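Call for Participants: Home Table-Clearing and Sorting Study
Nurkside Household Research, Hikov site
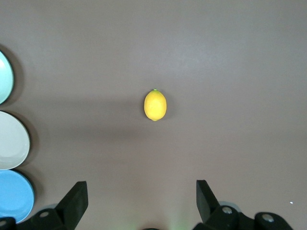
Several people who took part in the November round asked whether they should have prepared anything beforehand, and one wrote that she had washed up at home for a week "to get my hand in." No preparation is needed. The study records how people ordinarily set out, sort and clear small items on a table, and practice tends to change the order in which they do it.

What the study covers
We are looking at how adults place fruit and tableware on a plain tabletop when they are given short written instructions. A typical instruction names one item and one destination, for example "put the lemon on the white plate." Other instructions are left open, such as "clear the table." We record the order of moves, the hand used and the time taken for each task. The results will be used to revise the Yeoman task sheets, which now cover plates, bowls, cups, cutlery and whole fruit.

Who can take part
Adults aged 18 or over with normal or corrected vision. You must be able to tell light green, off-white and light blue apart under indoor lighting, as the written instructions refer to plates by color. A short color check is given on arrival. Left-handed participants are especially welcome – the last round had too few. If you have a citrus allergy, please state this when you apply and you will be given a set without lemons.

What you will do
Each participant attends one session made up of seven blocks, with a break after the fourth. You will be seated for the first three blocks and standing for the rest. Nothing heavier than a dinner plate is lifted. At the end you will fill in a one-page form on which instructions were unclear.

Please wear sleeves that can be pushed above the wrist, and remove rings and bracelets. Lockers are available.

Places and payment
There are 33 places in this round. Payment is $7 for each completed block, paid at the end of the session. Participants who stop early are paid for the blocks they have finished. Travel costs are not covered.

Data
Records are stored under a number, and names are kept separately. You may withdraw your records at any time before the analysis begins. The date will be given on your consent form.

Where
Brundthorpe Building, Room 176, Nurkside, Hikov. The entrance is on the parking lot side. There is a step at the door – please tell us if you need the ramp put out.

How to apply
Send the application form to the study office at Nurkside, with your age, your preferred hand and two times of day that suit you. Forms are available at the front desk. Applications close on March 29, 2018. Applicants will be told the outcome by email, and those not placed may ask to be kept on the list for the next round.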